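Doltitz Dining Table, Model 691
Home > Dining Room > Tables > Fixed-Top Tables

Item no. 691-L
Ships flat in 2 cartons
In stock at the Grindavora warehouse

Overview

The Doltitz is a rectangular dining table for small and medium rooms. It seats 4 people for everyday meals. The top is solid rubberwood with a clear matte finish, and the legs are powder-coated steel. The table has no extension leaf and no drawers.

We have carried the Doltitz since our first season. The current version has a thicker top than the original and a wider mounting plate at each leg. Tops and legs from the two versions can't be mixed. If you are ordering a replacement part, check the label on the underside of your table. The current version has a label starting with 691. Older tables have a stamped number and no label.

Details

Top: solid rubberwood, edge-glued, rounded corners
Finish: water-based clear coat, matte
Legs: steel, powder-coated
Leg colors: white, black, moss
Foot pads: felt, screw-on, adjustable for uneven floors
Hardware: bolts, washers, hex key (included)
Assembly: two people recommended
Use: indoor only

Choosing a size

The Doltitz comes in two lengths. The shorter one is 48 inches and the longer one is 60 inches. Both are 30 inches wide and 29 inches high. Allow 36 inches between the edge of the table and the nearest wall on any side where people will sit. Where a side will be pushed up to the wall or left without chairs, no clearance is needed, but leave room for baseboards and outlets.

Most dining chairs fit under the Doltitz. Chairs with arms should be no higher than 26 inches at the top of the arm. Our Ishida bench fits between the legs of the 60-inch table and slides all the way under. It does not fit the 48-inch table. 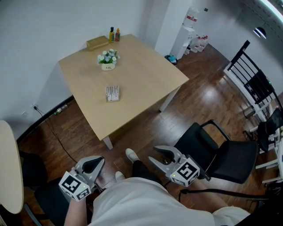 Finish and color

Rubberwood is pale when new and turns slightly warmer over the first year. Each top is made from several boards, so the grain and shade change across the surface. Small pin knots are part of the wood and are not grounds for a return. Knots that are open to the touch are, and we will replace those tops.

A sample of the finish can be mailed to you before you order. Samples are cut from production tops and will be close to the color you receive, though no two batches match exactly. If you are buying two tables to stand end to end, order them together and write "same batch" in the notes box at checkout.

Assembly

Lay the top face down on a blanket or on the flattened carton. Place each leg over its mounting plate and start all the bolts by hand before tightening any of them. Tighten in a cross pattern. Turn the table over with one person at each end, and lift it by the top, not the legs. Set the foot pads once the table is where you want it.

Retighten the bolts after 72 hours of use. The wood settles a little around the inserts, and a table that felt firm on the first day may have a slight wobble by then. After that, once a year is enough. 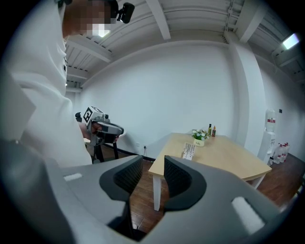 Care

Wipe with a damp cloth and dry right away. Mild dish soap is fine. Do not use scouring pads, bleach, or furniture polish containing silicone. Use a trivet under hot pans. Water rings that have not gone through the finish can usually be buffed out with a soft cloth and a little Mistolard balm, sold separately.

Heated rooms get dry in December and the months after it, and you may see a hairline gap open between boards at the ends of the top. It normally closes again in spring. Keep the table away from radiators and floor vents.

Testing

Each table design is load tested in our own workshop. For the Doltitz we ran 3000 cycles of side load on the assembled frame, then checked the inserts, welds, and bolts for movement. The maximum evenly spread load is 165 pounds. Do not stand or sit on the table.
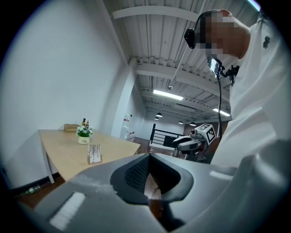 Delivery and returns

The top and legs are packed separately and may arrive on different days. Delivery is to the first door inside the building. Check both cartons before the driver leaves and note any damage on the delivery slip.

Unused tables can be returned within 30 days in the original cartons. Assembled tables can be returned only if there is a fault.

Spare parts

Foot pads, bolt sets, and single legs are kept in stock for all colors. For tops, or for parts for the older version, write to Hường Tiêu in the parts department and include a photo of the underside of your table.

Prices and stock checked 13 April 2026.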